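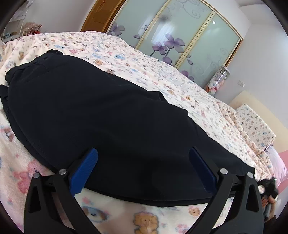
4. Picking up folded clothing

The Lagman hand gripper is sold as suited to "any household textile." Treat that as a hope. We have run it for Restness on beds, sofas and floors, and thick garments are where it lets go most often.

4.1 Fold the garment into a single long bundle. Tuck in sleeves, cords and straps.

4.2 Turn zipper pulls and snaps away from the side you plan to grip.

4.3 Open the fingers fully. Bring both blue pads up to the near edge of the bundle before you squeeze.

4.4 Close slowly until the fabric bulges a little between the pads, then stop. The quick-start card says to squeeze to the end of travel. We don't recommend it.

4.5 Lift a hand's width and hold for a slow count of five. If the bundle sags, set it down and take a deeper bite.

NOTE: The sales sheet claims 1,157 clean lifts out of 1,157. Gerardo Macaraeg at our Tukbridge shop logged 194 attempts with winter coats and got 112. The sheet doesn't say what was being lifted.

CAUTION: Check that you have not pinched the bedspread along with the garment. The pads can't tell one from the other, whatever the box says about "fabric sensing."

CAUTION: Keep your free hand clear of the fingers while they close.

4.6 Check the screws at the finger pivots after each session. Ours worked loose in October. Do not overtighten, or the fingers will bind.

For pad replacement, see section 7.

Manual questions: Lorna Lumanlan, Restness, Tukbridge | Back to top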